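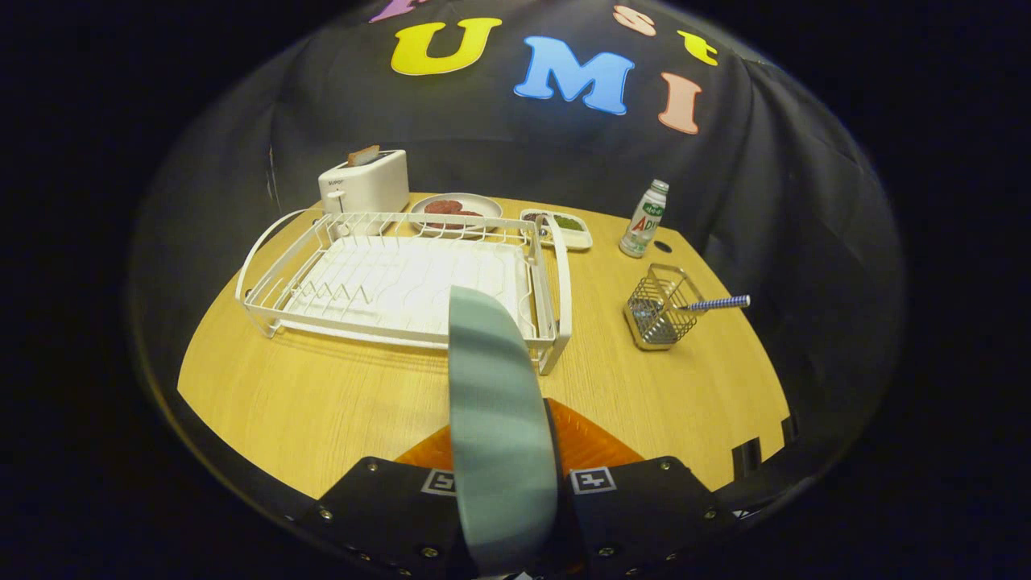

Project Report: Collecting Kitchen Demonstrations with a Hand-Held Gripper

Group 6: Malsha Bandara, Mirsad Golob, Rezaul Kanagaratnam
Supervisor: Marijke Hendriks

1. Introduction

In our course each group had to choose one household task and teach it to a robot arm by demonstration. Our group chose putting tableware into a dish rack. We called the project Ledari. This report explains how we prepared the table, how we recorded the demonstrations, and what we learned from the training results. The arm itself belongs to the department and was shared between all groups, so most of our weeks were spent with the hand-held gripper only.

2. The table

We worked on the round-edged wooden table in the demonstration room, with the black fabric hung behind it. The big colored letters on the fabric stayed where they were from the open day. At first we wanted to take them down, but Marijke advised us to keep them. A plain black background gives the tracking very few features to hold on to, and in our first test with the letters covered, the estimated path of the gripper jumped several times.

The white wire rack stands diagonally in front of the toaster and the plate with the two patties. Mirsad proposed this angle after we tried the rack parallel to the table edge. In the parallel position the wrist of the person had to bend too much, and the motion was not possible for the arm. The small steel utensil holder is to the right of the rack. We left the striped straw in it in all recordings, and the food tray and the small bottle also remained on the table as objects the robot should not touch.

3. Recording

Each of us recorded in turns of 10 demonstrations and then gave the gripper to the next person. One demonstration starts with the jaws open over the rack and ends when the hand has returned to the same place. We recorded 510 demonstrations in total. After checking, we removed 39 of them. Most of the removed ones were lost tracking, and the others were our own mistakes, for example when the jaws closed before the object was between them.

The soft fingers were good for thin objects, but they hide part of the rack when the hand comes close. Rezaul noticed that he leaned his hand to the left to see better, while Malsha kept it straight. We decided that everyone should keep it straight, and we repeated the first two turns of Rezaul.

4. Training and test

We trained one policy on all remaining demonstrations, and a second one only on those where the rack was in its usual position. We expected the second policy to be better in the usual position. The difference was small, and when we moved the rack by the width of a hand, the second policy placed the cup on the rail of the rack - it did not correct itself. The first policy was slower but usually found the place between the prongs.

Both policies had difficulty with spoons. The utensil holder is low and the fingers pushed it sideways. We fixed it with tape for the last test on Monday afternoon, which helped, but we did not have time to repeat the full series.

5. Problems and what we would change

The largest problem was time on the arm. We trained our first policy late, and only then we saw that our demonstrations were too fast at the end of the motion. Dymphna Lynch from the Skella group had warned us about this, and we should have listened earlier. We would also write down the position of the rack for each turn. We did this on paper, and two pages are missing.

6. Division of work

Malsha prepared the table and wrote sections 2 and 3. Mirsad did the calibration and the training. Rezaul checked the recordings, ran the tests on the arm and wrote section 4. Sections 1 and 5 were written together.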